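Urkside Libraries Opens Phone and Tablet Lending Program to All Branches

12 Apr 2025

Urkside Libraries will extend its device lending program to every branch in the region, following a trial at the Drandau branch that began in November. Members will be able to borrow a smartphone or tablet for three weeks at no charge, in the same way they borrow a book.

During the trial, Drandau recorded 3,747 loans. Demand was strongest among people looking for work, newly arrived families and older residents who wished to try a device before buying one of their own.

"A person who can't get online can't book a medical appointment, enrol a child in school or apply for most jobs," said Mingxuan Song, Manager of Community Programs at Urkside Libraries. "Our members told us the cost of a phone was one part of the problem. The other part was having a place to ask questions without feeling rushed."
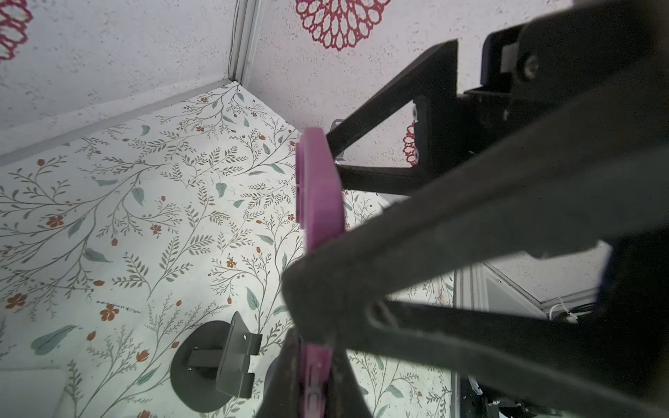

A pink plastic piece held upright.

The expanded program has been funded through the library service's operating budget, with a further contribution from Grendow, a regional telecommunications co-operative. Grendow will supply prepaid data for each borrowed phone for the length of the loan. Members will not be asked to sign a contract or give bank details.

Each device will be cleared of personal information on its return and checked by library staff before it is lent again. Members are asked to sign out of their accounts and remove any photographs they wish to keep before bringing a device back. Staff at all service desks have been trained to help with this step.
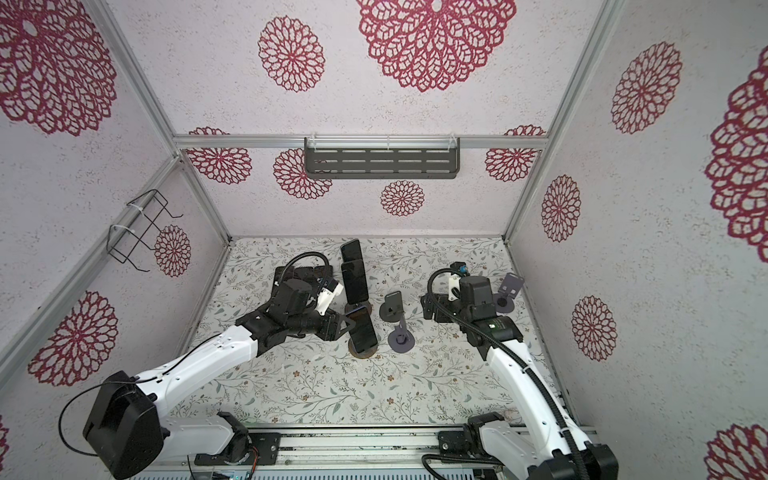
Free help sessions will run alongside the lending program. These will cover setting up an email address, recognising scam messages, making video calls and using government services online. Sessions are limited to 20 people, and bookings can be made at any branch or by telephone. Interpreters can be arranged on request.

The program will also include a repair referral service run by Qiu, a local electronics workshop. Members who already own a device with a cracked screen or worn battery may have it assessed free of charge. Any repair will be quoted in advance and carried out only with the owner's agreement.

"We would like people to get more years out of the phone they have," said Song. "For many households a new battery is a much smaller expense than a new handset."

Loans are open to members aged 17 and over. Younger members may borrow a tablet with the consent of a parent or guardian. Membership is free to anyone who lives, works or studies in the region, and proof of a fixed address is not required.

Reservations may be placed through the library catalogue or in person. Where all devices are on loan, members will be added to a waiting list and notified when one becomes available. Loans may be renewed once if no other member is waiting.

Media enquiries: Communications Office, Urkside Libraries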